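Teaching a sidewalk delivery robot by remote driving — do the sim hours count for anything?

Posted in Small Robots and Automation, August

Teresa Foley

Our group is about to spend most of a month driving a simulated delivery robot around a simulated city block with a gamepad, so a policy can learn from the recordings. The plan, written by someone else, asks for 200 demonstrations before we touch the real machine. I've done 4 and I already have doubts.

The first task is "follow the building line to the corner." The start point is under an overhang, beside a concrete wall with a dark window in it, and the ground is pebbly slabs with joints going off at odd angles. 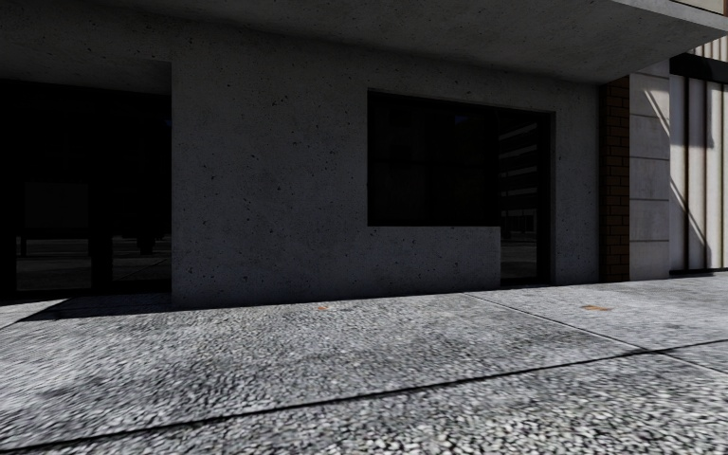

Start area for the wall-following task, in the simulator.

My trouble is that I don't know what the thing is learning from me. I steer by the wall. It might be steering by the brick column, or the shadows, or the joint lines, and I'd get the same nice loss curve either way. The Jernuvel docs say "demonstrate naturally," which is no help at all. Naturally for whom? I've got a thumb on a stick.

The second task is worse. It's an open stretch with a bench, a hydrant, a couple of bollards and some coloured boxes along the kerb, and I never take the same line through it twice. Is that good variety or is it just me being sloppy? And does any of it carry over to a real sidewalk, or are we filling a hard drive?

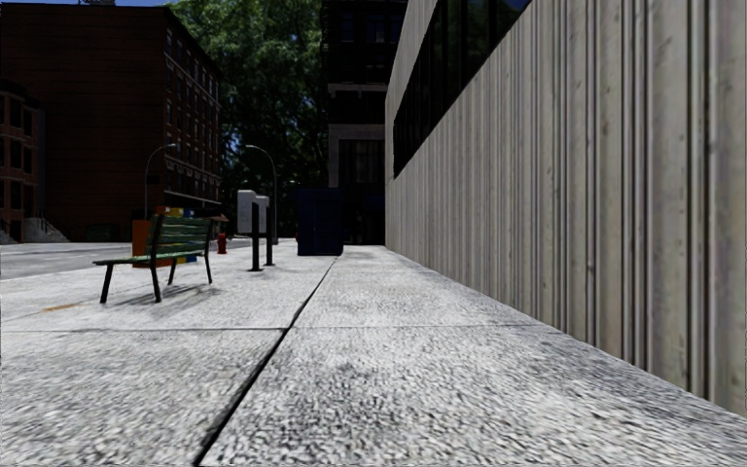 Replies

Baldur Hallgrímsson

Some of it carries over. Less than the plan assumes, I'd bet.

Variety in your line is fine if the reason for it is on the screen. If you swing left one time and right the next from the same spot with the same view, a plain cloning setup may average the two and head for the bollard. Pick a side and stick to it, or use a policy that can handle two answers.

What you're probably missing is recoveries. Clean drives teach it what clean drives look like, and the first time it drifts it's in a place you never showed it. Start some runs badly: too close to the wall, pointed the wrong way, half over a joint. Record only the correction and leave out the part where you get into trouble, or it'll learn that too.

To find out what it's steering by, change one thing at a time. Move the sun. Swap the paving texture. If it falls apart when the shadows shift, you have your answer, and it cost you an afternoon.

We had 1700 drives on the Duvenstead project and kept 1631 after throwing out the ones where the operator was plainly looking at something else. I still don't think the last thousand bought us much.

Casimiro Ibarra

just use more data. Pleka has a randomizer built in, turn everything up to max and let it run overnight. worked for me

Rosalía Sarmiento

I'd be careful with "everything up to max." We tried that and got a robot that crept along at walking-frame speed because nothing it saw was ever familiar. Change the light and the ground colour first, and see.

Teresa, one thing I'd ask before drive number five: what view are you driving from? If your screen shows you more than the robot's own camera gets, you're reacting to things it can't see, and no number of demonstrations will fix that. Ours had a lovely chase view behind the robot. We taped over that half of the monitor. The driving got much uglier and the policy got a bit better — a bit, I wouldn't put it stronger than that.

As for the real sidewalk, do ten real drives now and hold them back as a test. Your plan seems to leave that to the very end, when it's too late to change anything.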